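Orura will rent you a robot's hand, no robot included

We use cookies to improve your experience. By continuing to browse you accept our cookie policy.
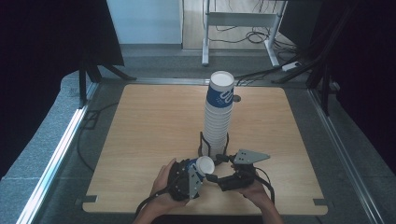 RARDALE - Teaching a machine to stack paper cups has become a paying line of work, and Orura would like to sell you the tools. The company began taking orders in September for Casari, a hand-held gripper kit for people who want to train a robot arm but would like to put off buying one.

The idea is simple enough. You hold the gripper, you do the chore, and the kit records how you did it. Then you do it again. Orura suggests 40 runs per chore as a starting point, a figure that will sound familiar to anyone who has worked a coffee counter before 7 a.m.

The kit costs $2,296 and comes with two gripper fingers, a set of mounting plates and a cup-stacking lesson. Software is billed separately, as software tends to be.

"People expect the hard part to be the computer," said Fadi Mansour, who runs product testing at Orura. "The hard part is your wrists."

Mansour said a lighter model is planned, though he declined to say when - or how much lighter. The rival Phelan kit weighs less but needs a yearly contract.

Orders ship in seven weeks. Orura will also send someone to do the stacking for you, at an hourly rate it describes as competitive. Paper cups are extra.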